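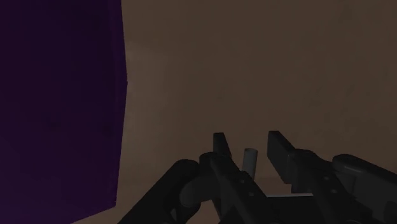 Deep violet against flat tan-brown.

Purple is the hardest color to hold on an outdoor wall. Most violet house paints are mixed from a red and a blue pigment, and the red usually breaks down first under ultraviolet light. The wall drifts toward a dull slate, starting on the side with the most sun.

Nesma El Idrissi tests exterior coatings at Italden. Her latest trial put 131 painted panels on a roof in Mendoza, facing north, at 2 angles of tilt.

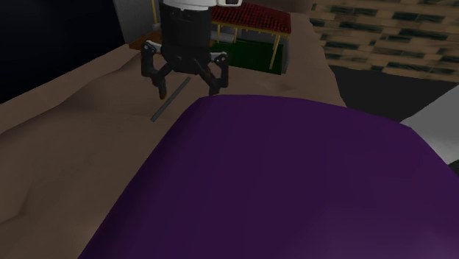

Panels coated with a single violet pigment kept their hue for 4 years. The blended ones shifted visibly by the second May - earlier where the binder had started to chalk. A clear topcoat slowed the change but added cost, and it had to be renewed after 5 years.

El Idrissi now specifies the single pigment for south walls north of the equator.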